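Ticket: packing cell 2, gripper camera, simulation and pick queue
Site: Celbridge
Category: Automation / Outbound
Priority: Medium
Status: Resolved, one follow-up open
Opened: 5 October 2018

Summary

Since the Vokitz update in June the outbound packing cell sends too many picks to the manual review queue. The queue is handled by the packing operators, who were moved off hand packing when the cell went in. Over the last full shift it held 458 items. Before the update a normal shift was well under half of that. Operators report that they spend most of the shift at the review screen and cannot get to replenishment or carton checks, which are the tasks the new job descriptions give them.

Environment

Cell controller: Vokitz, current release
Simulation: Vokitz offline simulator, same release, Flumum cell model
Warehouse system: Flumum outbound module
Integrator: Siriwardena
Review station: one screen, one chair, shared by two operators

Steps taken

1. Restarted the controller and the vision service. No change.

2. Cleaned the camera window and checked the mount for play. None found. Calibration target read within limits.

3. Compared the confidence threshold before and after the update. It had not been changed locally. The release notes mention a new check on the visible part of the item between the fingers. If too little of the item is in view, the pick goes to review even when the grasp itself scores well.

4. Loaded the cell model in the simulator and ran the pick cycle from the gripper view. Most of that view is plain dark gray. The fingers are in the two lower corners, and only the top of a white object with a bit of red on it shows between them at the bottom.
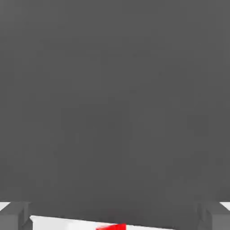

5. Ran 1,000 simulated picks with the default camera tilt. The review rate was close to the one on the floor, so the fault can be worked on offline and the line does not have to stop for it.

6. Tilted the simulated camera down toward the fingertips and repeated the run. Review rate dropped to the level we had before June. Went two steps further and it started to rise again — with too much tilt the approach path falls outside the view.

7. Sent both runs to Siriwardena. They confirmed that the new check uses a fixed region in the lower half of the view and that our bracket is an older type with a shallower angle.

Operator input

Collected at shift change, both shifts. Recorded here because the original ticket only covered the controller.

- The review screen shows the item once, from the gripper view, with Accept and Reject. If the view does not show enough of the item to decide, operators walk to the cell window and look. It is slower than packing the item by hand was.

- Accept and Reject counts are logged per login. Operators asked whether the counts are used for performance. Answer from the site: not at present. They asked for this in writing.

- Several operators had been pressing Accept on everything to clear the queue. There is no sign of wrong items shipped as a result, but the accept data from June onward should not be used to tune the threshold.

- Night shift has no one trained to clear a stopped cell. They call the day shift lead at home.

Fix applied

Siriwardena supplied a bracket with the steeper angle from step 6. Fitted between shifts, recalibrated, old bracket kept in the cell cabinet. Updated the cell model so that the simulator matches the floor. Please do not restore the June model backup — it has the old angle in it.

Ran 3,000 live picks after the change. Review queue is back to its earlier level and one operator can cover it alongside replenishment. The second operator has gone back to carton checks.

Changes to the review station

- Second view added from the fixed overhead camera, shown beside the gripper view.
- "Not enough in view" added as a third button. It sends the pick back for another attempt and is not logged against the login.
- Per-login counts switched off in the Flumum report. Totals are still kept per cell.

Still open

Night shift training on clearing a stop. The course is half a day and needs the cell idle. Day shift has offered to stay on for it if the hours are paid as overtime. Waiting on approval from the site.

Cell 1 has the same old bracket but is still on the previous Vokitz release. Do not update cell 1 until its bracket has been changed. Part is on order with Siriwardena.

Controller fault closed. Training item moved to its own ticket and linked to this one.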